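What the Arm Costs After You Buy the Arm

When Niamh Cullinane drew up the budget for a second robot cell at Pultness, the arm was the easy line. The supplier, Cerholm, had quoted it in November and the price held. Everything else took two months.

Fingers were the first surprise. The shop handles soft parts as well as hard ones, and one set of gripper fingers does not suit both. Cullinane priced spares at $55 each and ordered 28, which she expects to last through the first year.

The wrist camera came next. The camera itself was cheap. The mount, cable and calibration plate brought the total to $2,645, and the plate had the longest lead time of anything on the order.

"I used to put all of that under miscellaneous," she says. "Then miscellaneous got bigger than the table."

Her advice to other small shops is to ask for a trial on their own parts before signing.

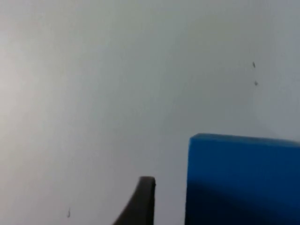

A trial should run at least two full shifts, she says, with the lighting the cell will have in daily use. Glare on a pale work surface can cost more to fix late than early, and cleaning time belongs in the labor estimate.

Pultness also looked at a leased cell from Gudeta. The monthly rate was lower, but replacement fingers were billed separately and the contract had no cap on them. Cullinane bought. The new cell is due on the floor this spring.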